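Pavlow publie une nouvelle version de son logiciel de planification pour la manœuvre d'armoires électriques

Publié le 2023-07-30
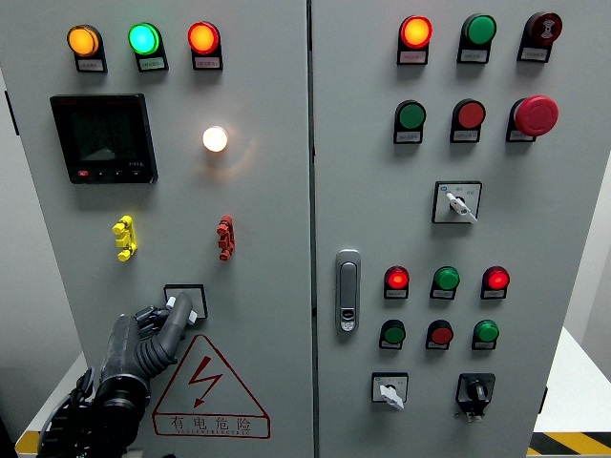

Une couche de perception entièrement revue

La société Pavlow a annoncé la mise à disposition de la version 2 de Jonico, sa suite logicielle de perception et de planification destinée aux robots appelés à intervenir sur des armoires de commande. Le logiciel localise les voyants, boutons-poussoirs et commutateurs rotatifs d'une façade, puis calcule l'approche du bras et la fermeture des doigts sur la poignée à manœuvrer.

La principale évolution porte sur l'estimation de l'orientation des commutateurs. Le module précédent traitait chaque organe de commande isolément ; la nouvelle version s'appuie sur un modèle de l'ensemble de la façade, établi lors d'une phase d'enregistrement préalable. La bibliothèque livrée avec le logiciel comprend 74 types d'organes, dont plusieurs familles d'arrêts d'urgence, que le planificateur considère par défaut comme des zones à contourner.

« La saisie d'une manette de petite taille exige une cohérence stricte entre la caméra de tête et la commande de la main », a indiqué Jeanine Hoekstra, directrice des programmes de Pavlow. Le calibrage entre ces deux éléments fait désormais l'objet d'un outil distinct, accessible depuis l'interface d'exploitation.

Les travaux ont été conduits avec l'institut Bergeron, dont l'équipe de commande est dirigée par Chin-lung Chiang. Sept configurations d'armoires ont été retenues pour la campagne de validation, qui se poursuivra sur le site de Fliscombe jusqu'en novembre. Les titulaires d'une licence en cours de validité peuvent obtenir la mise à jour auprès du service d'assistance de Pavlow.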